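4.2 What people do with the wall once it is painted
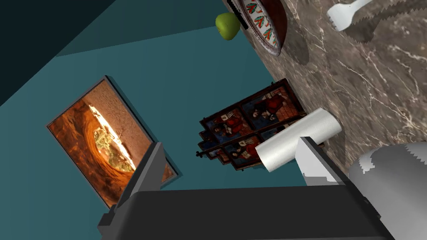 Figure 3. Teal wall with framed picture, computer rendering.

Štěpánka Ondrejka objected, on reading a draft of this section, that we had written at length on how households choose a colour and hardly at all on how they go on living with it, and that the second takes a good deal longer. The objection is fair. Our interview guide stopped at the moment the tin was closed, and it was only because people would not stop talking that we have anything to report under this heading.

Of the 215 households in Sadbridge that returned the first questionnaire, 16 agreed to a second visit. These are plainly the sort of people who like being asked about paint, and we make no claim that they stand for the town. They had all repainted at least one room from white or off-white to what the questionnaire called "a definite colour". The phrase was ours and caused trouble. One respondent had struck it out and written "sage", and another wanted to know what an indefinite colour would be. Kai-wen Tang, who coded the replies, put both under "definite" and has asked that the decision be recorded as his.

The earlier literature on domestic colour tends to treat the choice as an act of self-expression. Our respondents mostly treated it as an argument that one person had won. In the joint interviews the winner generally spoke first and the other party supplied corrections. "We wanted something deeper" (interview 7) was followed at once by "You wanted something deeper". Where the same couple was interviewed separately, the two accounts of who had chosen the colour agreed in only 2 cases, and in one of those each partner blamed the other's mother.

Strong colours brought a second round of decisions which the questionnaire had missed altogether. A print that had hung for years on magnolia without attracting comment was suddenly "shouting" or "drowned". Respondents spoke of warm pictures on cool walls with real conviction, and several used the word "pop", which we have kept in quotation marks out of respect for the reader. Figure 3 gives the kind of pairing they had in mind, orange and brown against teal. Those who held that such a contrast was the whole point of a dark wall, and those who held that it gave them a headache, were equally certain that everyone else agreed with them.

Paint names deserve a paper of their own, and Fung-ping Liao is writing it. For present purposes we note that the Marketti and Tretevo cards were the ones most often kept in a kitchen drawer after the work was done, and that respondents could usually produce the card but seldom the name. When asked to point to their own colour on it, 10 of the 16 chose a different square from the one marked in pen. Wen-hsiung Chiang has suggested that memory drifts towards the colour one would have preferred. It may also be that the squares are very small and that people had put their reading glasses down somewhere.

Regret was reported less often than we had expected, though the word itself may be at fault. Asked whether they regretted the colour, respondents said no. Asked whether they would choose it again, they began to talk about the light. The room faced north; the room faced south; it had looked different on a Saturday, when they were at home to see it. Xiong's term "settled dissatisfaction", coined for fitted carpets, describes this rather well. The colour is neither loved nor replaced. It is mentioned to visitors before the visitors can mention it.

One further finding falls outside our design and is offered as it came. Three respondents had painted a wall behind a large piece of furniture with the same care as the rest of the room, and were anxious that we should know this. Two offered to move the furniture. Yao-tsung Fung, conducting the visits alone that week, accepted in the first house and declined in the second on account of his back. The wall in the first house had been given an extra coat. We return to the matter of unseen surfaces in section 5, where the question of skirting boards is also taken up.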